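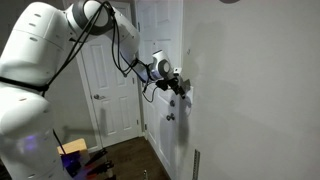
The switch plate on the plain white wall, near the hallway doors.

How to clean light switch plates and the wall near them

Updated 20th May

In my apartment on Narnilport Street the switches are touched many times every day, and I wiped them maybe once in a year. Now I do it every month. One plate needs only a few minutes, so please do not be afraid of this job.

What you need

Two soft cloths, one bowl of warm water, a few drops of dish soap, cotton swabs and a dry towel. I use Cloda soap because it has almost no smell, but any mild soap is good.

Step 1. Turn off the power for this switch at the breaker box. Then try the switch, to be sure that it is off.

Step 2. Wipe the plate with a dry cloth first. The dust sits mostly on the upper edge, and if you begin with water it will become a gray line on the wall.

Step 3. Put the cloth in the soapy water and squeeze it very well. It must be damp only. Never spray anything directly on the switch.

Step 4. Wipe from the middle to the sides. For the small gap around the switch use a cotton swab, almost dry.

Step 5. Clean the wall around the plate with the second cloth, without pressing. On matte paint hard rubbing leaves a shiny place. I made one like this in July and I had to repaint it with Sorkus 602 white.

Step 6. Dry everything with the towel and wait 20 minutes. Let the plate dry fully before you turn the power on again.

Small dark marks

For a mark which does not go away with soap, I put a little baking soda on the damp cloth and make small circles. Test it first in a low corner.

If the plate is cracked or feels loose, do not wash it. Keep the power off and change the plate, or ask an electrician.

The same water is still good for doorknobs, so I do these after the last switch.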